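Cledon fever

Cledon fever is a viral illness spread to people mainly by the bites of infected midges. It takes its name from the river town of Cledon, where the first known cluster was recorded in May. By October 7, 2026, health authorities had confirmed 507 cases, 119 of them in children, and 3 deaths.

Signs and symptoms

Most people fall ill four to nine days after being bitten. Early signs include fever, headache, sore joints and a blotchy rash on the arms and chest. Diarrhoea is common in young children. The fever usually passes within a week, although tiredness may last a month or longer. 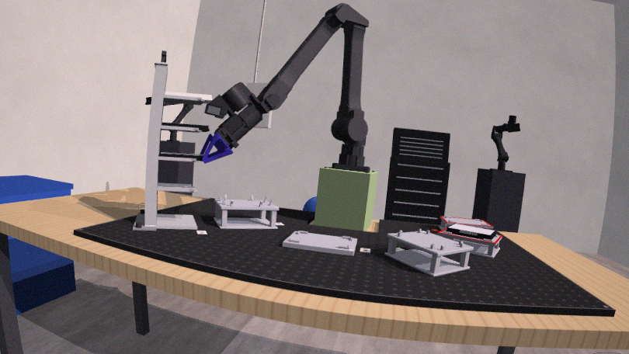

Diagnosis

A blood test taken in the first five days can find the virus. After that, doctors look for antibodies. The illness is easily mistaken for influenza, and in the Trutus district 116 patients were first treated for another condition.

Treatment and prevention

There is no vaccine or specific medicine. Care consists of rest, fluids and paracetamol. Severe cases are treated in hospital, most of them at the regional centre in Altıntaş. People in affected areas are advised to wear long sleeves at dusk and fit fine mesh to windows.

History

The virus was isolated by a team led by Oğuzhan Coşkun. A closely related strain had earlier been found in cattle near Bovorero, where it caused only mild illness.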